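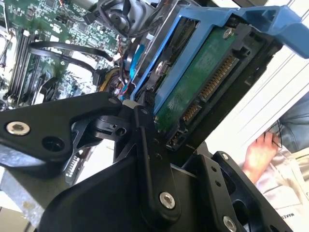

**Equipment planner, two years, Grunlow workshop**

We take old desktop computers apart at Grunlow, and for a while now we have been doing more and more of it with robot arms. The drives come out in their caddies, the memory comes out after that, and what can be used again goes back on a shelf with a label. It is pleasant work and we have grown fond of it, but our buying has not kept up with our ambitions, and we would dearly like some help from a person who enjoys a good spreadsheet.

The post is for 2 years. You would look after the equipment plan for the Miltesero project, our next stage of automation. At the moment we run two arms, and we need to decide what to buy next, in what order, and what we can go on repairing for another year. Grippers are a big part of this (fingers wear, screws wander off, and a caddy with a stiff latch is hard on everything), so please don't be put off if you have never bought one before. We will gladly teach you what we know, and you can spend your first weeks at the bench seeing how the machines are used.

Your days would include:

- keeping the list of spare parts, which stands at 166 lines and could use a tidy
- asking suppliers for quotes, and asking again when they go quiet
- working out running costs as well as purchase prices: power, spares, training, floor space
- writing the budget request that goes to Heffernan, our parent company, every December

We'd love to hear from you if you have planned or bought equipment of any kind, whether for a repair shop, a school lab, a bakery or a print room. You should be comfortable telling an engineer that something costs too much, and just as comfortable hearing why it is needed anyway. Some knowledge of computer hardware would be a help. Programming is not needed.

Full time or four days a week, as suits you. The bench is upstairs at the Oltanum building, and there is an elevator.

To apply, send a résumé and a letter of a page or so telling us about a purchase you planned and how it worked out, including the ones that went badly. Please put reference 1046 on both. We'll write back to everyone, though it may take us a little while.

Posted August 7, 2024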